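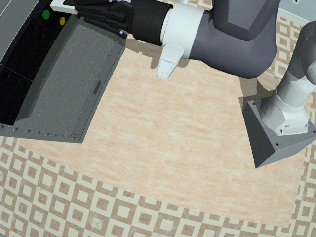
Home | Contents | Robotics | Machine learning | Index

Print this page | E-mail this page

Demonstration gathering (simulated)

Demonstration gathering is the recording of example motions from which a learning system is trained to control a robot. In the simulated form, both the robot and its surroundings are computer models, and each example is stored as a series of joint positions, gripper commands and rendered camera views.

Method

An operator steers the simulated arm with a hand controller or a second, smaller arm. The program logs the operator's commands at a fixed rate along with the state of every movable object. A run is kept if it meets a success test written beforehand. For an appliance door, the test is usually a hinge angle held for a set time. Runs that fail are either deleted or stored under a separate label.

Kitchen appliances are common subjects. A door that folds down limits where the gripper can go, and contact near the hinge is hard to model well. Scenes may hold one arm or two. Floor pattern, surface grain and lighting are often changed between runs so that the trained system does not come to depend on them.

The Skuneria set

The Skuneria set was assembled at Wimbridge by Uriel Montes and Estrella Villalobos. It contains 2,000 kept runs divided among eight tasks, recorded by three operators. Hjalti Juhl wrote the replay tool, which runs the stored commands again and rejects any run whose end state differs from the original. The first version stored camera views at a lower rate than joint positions; this was corrected in January.

Limitations

Simulated friction and hinge stiffness seldom match those of real hardware. Braulio Palacios has argued that door tasks should be recorded with several stiffness values per scene. Operators also differ in speed and grip, and a system trained on mixed runs may hesitate between two styles of approach.

See also: Action logging; Bermúdez replay test; Ginder format; Teleoperation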